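3.2 Placement of loose cushions in small furnished rooms

The inventory covered 11 rented rooms in two buildings, Skevenik and Brabec, both let as furnished studios. In each room we recorded every soft item that was not fixed to a piece of furniture: cushions, throws, folded clothing, small rugs. The items were then assigned to one of three classes according to the surface on which they rested – seating, bedding, or storage. Items on the floor were entered separately and are treated in Section 3.4. The full inventory contains 563 entries, of which 90 are cushions in the sense used here, that is, filled textile pieces that can be lifted in one motion and have no fastening to the furniture beneath them.

Cushions proved to be the least stable class. A throw or a blanket was usually found on the same surface at both visits, while a cushion often was not. The most common exchange was between the bed and the nearest chair. In a room of this size the two stand within a step of each other, and a cushion taken from one is put down on the other. Chairs with a one-piece molded shell, of the kind supplied to all Skevenik rooms, present a particular difficulty. The seat is shallow and curved, the backrest slopes, and a square cushion has no flat area on which to settle.
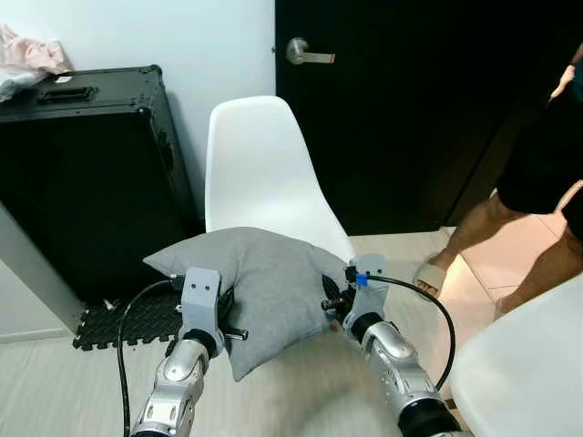
We distinguish between a seated position, in which the lower edge of the cushion meets the junction of seat and back, and a leaning position, in which the cushion lies obliquely over the seat with its upper edge against the backrest. The first is the position intended by most occupants when asked. The second is the one more often recorded. Serra (personal communication, July) suggests that the leaning position should be treated as a transitional state, but we found it unchanged at the second visit in 5 of the rooms and have kept it as a category of its own.

The coding of shape followed the scheme of Tiziana Sanna, with one addition. Sanna describes a cushion by its outline at rest, as square, oblong, or round, and by the condition of its corners. The scheme works well for firm fillings. It works less well for soft ones, whose outline depends on how they are supported, and the two coders disagreed most often on such pieces. We therefore added a suspended outline, recorded while the cushion is held at its left and right sides with nothing beneath it. A firm cushion keeps its edges nearly straight under these conditions. A soft one does not, as Figure 4 shows: the gray cushion held above the bed sags in the middle, its upper edge is drawn into two peaks, and the lower part hangs in a rounded point below the level at which it is held. An outline of this kind was coded as “drooping” whatever the shape of the piece at rest.
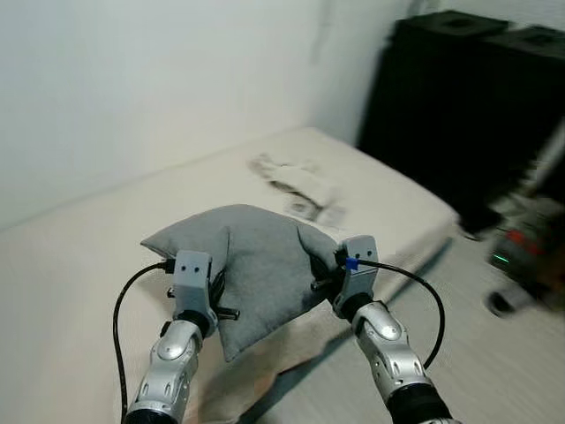 Bed surfaces were coded last. The bed is the largest horizontal surface in every room of the sample and it receives items from all the others during tidying, so that its contents at any one time say little about habitual placement. Contrast with the covering also affected the record. A medium-gray cushion over a pale beige sheet is easily separated from its background, and such pairs gave no disagreement between coders. Where cushion and sheet were close in tone, as in most of the Brabec rooms, small cushions were missed on the first pass and added on the second. The rooms fitted with Tamo bedding were the worst affected in this respect. Revised totals are given in Table 6, with the first-pass totals in parentheses.

Figure 4. Suspended outline of a soft cushion, coded as drooping.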